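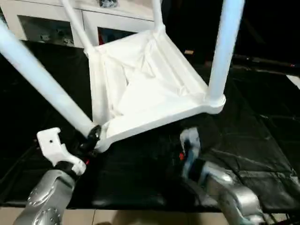 The Long Goodbye to Summer

Every December I tell myself I'm going to close up the porch like a grown-up, in one tidy afternoon with a thermos and a plan. And every December I find myself out there at 7 in the morning in my slippers, wrestling a patio umbrella that has decided it would like to stay open until spring.

I love a porch. I grew up without one, in a third-floor apartment where outdoor space meant leaning out the kitchen window, so when we bought the house on Pollock Street I think I paid for the porch and got the bedrooms thrown in. It faces west and it has a terrible slope toward the steps (drop a grape and it's gone). We eat out there from the first halfway decent evening in April until our teeth chatter.

Which means closing it down feels like a bigger deal than it should. My mother-in-law does hers the day after Labor Day, everything stacked and covered before the pool even shuts. I can't do it. There might be one more warm night! There was last year - a freak one, the week before Thanksgiving, and we sat out with bowls of chili and moths bumping into the lamp, and I felt very smug about my bad habits.

Still, things do have to come in sometime, and over 13 winters in this house I've worked out a routine, or at least an order in which I get annoyed.

Cushions go first. I used to shove them in trash bags, and one spring I opened a bag and the smell nearly knocked me into the hydrangeas. Now they get brushed off, washed if they're really grim, and left standing on edge in the spare room with a fan going for two days. After that they go in old cotton sheets. Guests who come for the holidays share the room with them and have been very good about it.

Then the plants. I am sentimental about geraniums, so I pot them up, cut them back hard and line them along the basement window, where they sulk until March. I lose a few each year. The rosemary comes upstairs to the kitchen and drops needles in everything, including, once, a birthday cake.

Furniture is where people get strong opinions. I wrote a little about mine in this magazine a while back and got more mail than I've had for anything else, most of it about teak oil. (I don't own any teak. I think some of you just wanted to talk.) My stuff is a mix of hand-me-downs and yard sale finds, and all it gets is a bucket of warm water with a squirt of dish soap, a soft brush, and a rinse. Baking soda paste for the stubborn gray marks. Then dry everything properly, joints too, before it goes anywhere dark.

The one fancy thing I ever bought was a Simer storage bench, which cost me 400 dollars and which I defended to my husband for an entire summer. It's big and ugly and I'd buy it again tomorrow. It swallows the string lights, the citronella candles, the bocce set, the hose nozzles, and a tablecloth I can never find when I want it.

About those string lights. Please wind them around something. I spent years dropping them in a heap and then losing an hour of a perfectly nice spring evening to the knot. A piece of cardboard with a notch cut in each end works fine, and you can write on it which outlet they reach from.

I asked around the neighborhood what other people do, and I've stolen some of it. The folks at Edo, the noodle place on the corner, keep two tables out all winter with a stack of blankets by the door, and people really do use them. The couple across the street leave one bench uncovered so they can drink coffee in the snow. The garden club at Idus Park holds a swap the first weekend of the month, where you can hand over the planters you're sick of and come home with somebody else's. I went for one pot and left with five.

So this year I tried the bench idea. Everything else is put away, and one seat is still out by the steps with a wool blanket folded over the rail. I had my coffee there this morning. It was 29 degrees and I lasted until the cup was half empty, then went in to look for my other slipper.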